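Viloda Home & Workshop
Screws, dust and other small stuff

Quick ones first. Half of these came out of the November mailbag, rest are mine.

Egg cartons for screws. Old tip, still good. Write on the lid in pencil what came from where, top left, bottom left and so on. Muffin tin works too but it tips over easier and then you're on the floor with a flashlight.

Magnet in a sandwich bag. Drag it over the carpet, turn the bag inside out, screws stay in the bag. Won't pick up brass.

Stripped screw head: wide rubber band between the driver and the screw, push hard, turn slow. Works maybe half the time for me. If not, go up one size of bit before you get out the drill.

Masking tape on the drill bit for depth. Fold the end into a little flag. When the flag sweeps the dust away, stop.

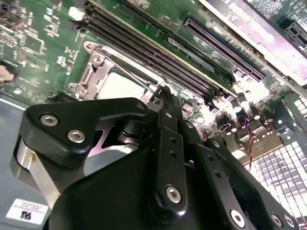
Dust, indoors

Vacuum first, wipe second. I know people who do it the other way and then wonder about the gray streaks. Soft brush attachment for lampshades, window blinds, the coils behind the fridge. Unplug the fridge for that one. Plug it back in!! (Ask me how I know. Goodbye to a whole freezer of chili.)

Canned air: short bursts, can upright, outside if weather allows. Hold fan blades still with a finger or a popsicle stick so they don't spin.

Old paintbrush, 2 inch, never used for paint. Best dusting tool in the house. Keyboards, radiator fins, the top edge of picture frames, car vents. Hang it on a nail.

Dryer lint trap gets a wash in soapy water every so often, espcially if you use dryer sheets. Let it dry all the way.

Sticky label gunk: cooking oil, leave it through lunch, wipe, then dish soap. Not on bare wood.

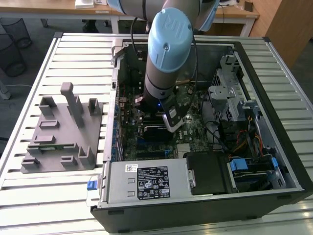
By Tipene Cosgrove
Tuesday, March 5, 2024
Filed under: Workshop, Benches

OK so the bench. Mine was a disaster all winter and I finally gave it a weekend. Notes below in the order I did them, more or less.

1. Take everything off. Everything. Bedsheet on the driveway, pile it there. Stuff you forgot you owned goes in a box with a date on it. If the box is still taped shut in a year it leaves.

2. Fix the wobble. Folded cardboard is not a fix. I used screw-in leveling feet, a set of 5 for some reason, one's in the drawer. Check with a level both directions.

3. Light. One lamp behind you means you work in your own shadow. Move it to the front left if you're right handed, front right if you're a lefty. My neighbor Nimal Mridha clamped his to a shelf bracket over the bench and I stole the idea the same evening.

4. Power strip along the front edge, not the back. Screwed down. No more fishing behind the vise.
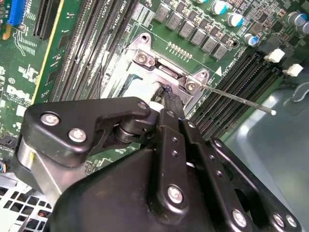 5. Drawers. One for measuring, one for cutting, one for glue and tape, and please don't start a misc drawer, it eats the others. Hex keys get their own spot by the front, mine live in a block of scrap pine with holes drilled in order of size. Socket-head screws like the silver ones in those black plates are miserable if you grab a key that's almost right. Push the key all the way to the bottom before you turn it. Packed with dirt? Pick it clean with a toothpick first. And toss any key with rounded corners, or grind the tip back flat if you've got a grinder and some patience.

6. A lip on the back edge. Thin strip of molding, glued. Stops pencils rolling off.

7. Trash can within arms reach. Bigger than you think.

8. Jar for blades. Old spice jar, slot in the lid, tape it shut when full and write BLADES on it.

Surfaces

Hardboard top, screwed on, flip it when it's ugly, then replace it. Cheap. Metal is great for heat and a pain for anything small and round. I keep a towel handy. Light colored so you can see what you dropped.

Wax on the wood parts once a year. Glue drips pop right off with a putty knife.
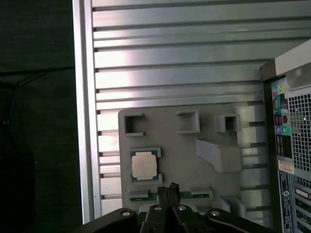 Slatted aluminum behind a strip of green circuit board.

Grooves of any kind collect crud, on benches, decks, whatever. Stiff nylon brush along the groove, then the vacuum. Wooden skewer for corners. Skip the steel wool on aluminum, it scratches. Damp cloth, drop of dish soap, dry it off after.

Next time: gluing chair legs so they stay glued. Send yours in, short please, I read them on my phone.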